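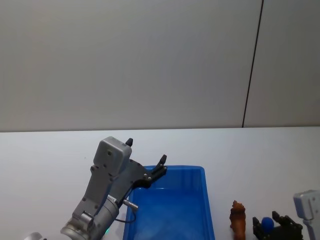 Ruba Rawashdeh

Workplace Automation Project, final report
Supervisor: Raelene Costigan
Submitted 15th July

1. Background

Vemuneo is a returns and repacking business that handles small consumer goods for several retailers. Mixed cartons of toys, kitchen items and stationery arrive at the Flikari site, are opened at a bench, and are sorted by hand into plastic bins before grading. The company has been assessing whether part of the sorting can be moved to two-armed robot stations. My placement was with the process group, and my task was to describe how the work of the bench staff changes when a station is introduced, and to recommend how the changeover should be organised.

The report doesn't assess the control software, which is supplied under the name Grukis and was treated as a closed system.

2. The manual task

A sorter at a manual bench performs four operations: open the carton, remove the item, identify its category, and place it in the matching bin. Damaged or unlabelled items are set aside and discussed with the grader. The sorter also clears packaging, swaps full bins and updates the tally sheet. The written job description mentions only the sorting, although the other duties take up a good share of the shift.

Sorters rotate between opening and sorting so that no one does the same reach all day. The rotation is informal and is agreed at the start of each shift.

3. The station

The layout uses a white work surface with a blue bin on it and an arm to either side, each carrying a two-finger gripper with black fingers. Small objects for the sorting trials, among them a brown animal figurine and a glossy blue toy, are placed to the right of the bin. The left arm works over the bin and the right arm over the objects. The wall behind is plain, which the layout guide asks for.

The division of work between the arms matters for staffing. An object that starts on the right and ends in the bin can be moved by the right arm alone, or passed to the left. The first method is easier for an attendant to follow. The second was preferred by the process group for bulky items, but it adds a handover that the attendant has to watch.

4. Method

I used three sources: the shift log for February, interviews with nine - later 9 of 9 in the signed consent file - bench staff, and my own observation notes. The log contained 3,810 item entries. Of these, 657 carried a remark in the free text column, and I coded each remark by cause. Interviews were held in the lunch room in paid time and followed a fixed list of topics. Names were removed before the notes were shared with Vemuneo.

Observation was limited to the area outside the marked floor line. Attendants were asked to describe what they were waiting for whenever they paused.
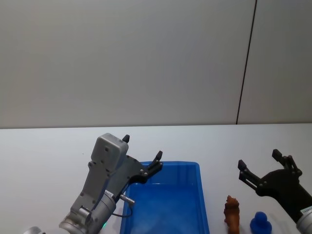 5. Findings

5.1 Content of the job. Placing items in bins is the part of the work that the station is meant to take over. Presenting items, clearing packaging, swapping bins and settling doubtful cases stay with people. An attendant therefore handles fewer objects and makes more decisions per object handled. Four of the staff interviewed regarded this as an improvement. Three did not, and the remaining two had no firm view.

5.2 Attention. Manual sorters set their own pace. Attendants wait for the arms, and the waits are too short to be used for anything else. Staff described this as more tiring than the lifting it replaced. It was the most consistent comment in the interviews.

5.3 Remarks in the log. The largest group of coded remarks concerned items lying too close together for a gripper to reach between them. The next concerned bins that had been put back out of position after a swap. Both are matters of bench set-up and fall to the attendant, yet neither was covered in the induction.

5.4 Skills and pay. The attendant role has no separate classification. Staff who had learned the Grukis restart procedure were being called over from other benches to do it, at their ordinary rate.

6. Recommendations

6.1 Mark the bin position on the work surface and include item spacing in the induction.

6.2 Keep the rotation, and write it down. No attendant should stay at a station for more than two hours before returning to a manual bench.

6.3 Create an attendant classification before further stations are ordered. The restart procedure should be part of it.

6.4 Budget $2,000 per station for staff training in the first year, held separately from the equipment budget.

7. Limitations

One site and one month of log entries were used. The Nepia site handles heavier goods and has a different shift pattern, so section 5.2 in particular shouldn't be applied there without further interviews. The remarks were coded by me alone - a second coder was planned but the placement ended first.

Appendix A: interview topics
Appendix B: coding sheet for log remarks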